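Larport Furniture Bank Plans Ahead for New Gripper Fingers

February | By Samah Berrada

LARPORT - Anyone who has ever tried to tidy a sofa in a hurry will feel some sympathy for the folks at the Larport furniture bank, who are busy this month working out what it will cost to keep their robot arm going for another year (and, if the numbers behave themselves, to add a second one).

The arm is being taught to pick blankets and throws off donated couches before they go out to families in Larport and Bevthorpe. It is slow, patient work, and it is hard on the parts that do the touching. Piyumi Chowdhury, who keeps the equipment budget, has set aside $1,000 for spare fingers and hardware, and she would dearly like that line to be bigger.

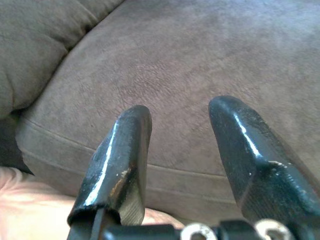 "The black finish chips, and then everybody asks me if we need new ones," she said with a laugh. "A few scuffs don't bother me. What I want is a shelf of spares, so we're never sitting on our hands waiting for a package."

Her draft plan calls for replacing the fingers every nine months and buying them in pairs. Torben Eichhorn, who runs the training sessions, has asked for softer tips to try on suede-type fabrics, and he has a list of 29 couches he would love to get through before summer.

A second arm is a bigger question, and one that Chowdhury wants to take her time over. She is waiting on a quote from a supplier in Urnness and expects to bring the whole plan to the board in the spring.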